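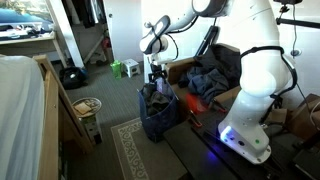
Textiles sombres : sac bleu foncé ouvert, bac brun derrière.

Cahier de labo, dégorgement des teintures
2018-02-13

Repris la série sur les lingettes Pludau. Le fournisseur affirme toujours qu'elles « captent les couleurs » et qu'on peut mélanger noir et clair sans risque à 30 °C. Je n'y crois pas plus qu'avant la première série, mais Margus me reproche d'avoir décidé du résultat d'avance, alors on refait proprement, avec des témoins.

Lot de départ : 134 pièces de friperie, coton et mélanges, noir, anthracite, marine. Dzintra a écarté ce qui portait encore une étiquette de vente (un vêtement neuf dégorge beaucoup plus, on l'a assez vu). Le reste a déjà été lavé on ne sait combien de fois, par on ne sait qui, avec on ne sait quoi. C'est la faiblesse du lot et je la note tout de suite.

Protocole du jour
Charge de linge sombre + deux carrés de coton blanc non azuré, cousus sur une pièce porteuse.
Lessive de référence, sans azurant, dose fixe.
30 °C, cycle court, essorage réduit.
A : avec lingette. B : sans lingette. C : carrés seuls, à l'eau.
Séchage à plat, à l'ombre, puis lecture à l'échelle de gris par deux personnes qui ne se parlent pas.

Résultats
La lingette sort grise. Tout le monde s'extasie sur la lingette grise, c'est même l'argument principal de la brochure. Sauf que les carrés blancs de A et de B sont cotés pareil, 4-5 pour les deux lecteurs, et que C est à 5. La lingette a donc bien ramassé du colorant qui se promenait dans le bain. Reste à savoir si ce colorant serait allé se fixer sur le blanc, et pour l'instant rien ne le montre.

Heino propose de monter à 60 °C pour « voir un effet ». On en verra sûrement un. Mais l'emballage dit 30, et si on change la température jusqu'à ce que le produit ait l'air utile, autant rédiger la brochure nous-mêmes. À faire quand même, en annexe, sans mélanger avec la série principale.

Vinaigre : troisième demande par mail depuis janvier. L'acide acétique a un sens pour certains colorants acides, sur laine ou polyamide. Sur un coton teint en colorants réactifs, je ne vois pas ce qu'il viendrait fixer. Fait 11 essais avec un verre de vinaigre blanc dans le rinçage : aucune différence lisible avec le rinçage normal. Le labo sent la salade.

Le gros sel, pareil. Il sert pendant la teinture, pour pousser le colorant vers la fibre. Une fois le vêtement teint, rincé, vendu et porté, je voudrais qu'on m'explique. Dalia dit que sa mère le fait depuis toujours et que ses jeans sont impeccables. Ses jeans ne sont lavés que deux fois par an, d'après elle, et je tiens là une hypothèse plus simple.

Problèmes
– Le compteur de la machine Bustov affiche 3 503 cycles. La régulation de température n'a pas été vérifiée depuis le déménagement. Sonde à passer dans le tambour avant de continuer, sinon notre « 30 » ne vaut rien.
– Un des carrés B a pris un pli à l'essorage, trace plus foncée en diagonale. Kam-wah l'a coté à part. Je ne l'ai ni jeté ni compté, il est dans l'enveloppe.
– Les deux lecteurs divergent d'un demi-point sur les marines, toujours dans le même sens. Lumière ? Fatigue ? Refaire sous la cabine et pas près de la fenêtre.
– Charge mal définie. « Tambour aux trois quarts » ne veut rien dire, peser le linge sec à chaque fois.

Ce que je suis prêt à signer ce soir : sur du linge sombre déjà beaucoup lavé, à 30 °C, nous n'avons pas vu d'effet protecteur de la lingette. Je ne signe rien sur le neuf. C'est là que le produit pourrait servir, et il serait malhonnête de conclure sur un lot qui ne dégorge presque plus. Margus a raison sur ce point (qu'il ne s'y habitue pas).

À commander : coton témoin, enveloppes opaques, une douzaine de tee-shirts noirs neufs, d'un même bain si le vendeur sait ce que c'est.

Rappeler Prerero pour la fiche technique de la lingette. Ils ont envoyé deux fois la plaquette commerciale. Je veux la nature du polymère et le grammage, pas la photo de la famille en blanc.

Suite en mars, une fois la sonde passée. Les carrés A, B et C sont dans le tiroir du bas, dans le noir, merci de ne pas les sortir pour les montrer aux visiteurs.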